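Amley firm says its robot can learn the laundry by remote control

May 18, 2026

Sasora, the Amley start-up, says its household robot has now been shown how to handle clothes 1104 times by staff working the arms from a desk. It wants the machine in 300 homes in Brakstead from July.

The firm calls this "teaching". What it has put out so far is mostly people doing the job at a distance, slowly, with the robot as a very dear pair of tongs. Asked how often the arm manages a shirt with no one at the controls, Sasora gave figures for 199 tries but would not say which were done on cloth it had met before.
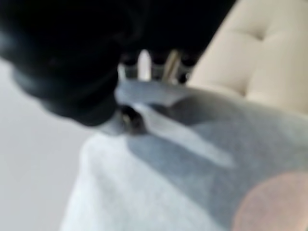 Homes taking part will pay nothing for the first 3 months. After that there is a monthly fee, not yet set. Sasora also says staff may "step in" remotely when the robot gets stuck, and it has not said how often it expects that to happen.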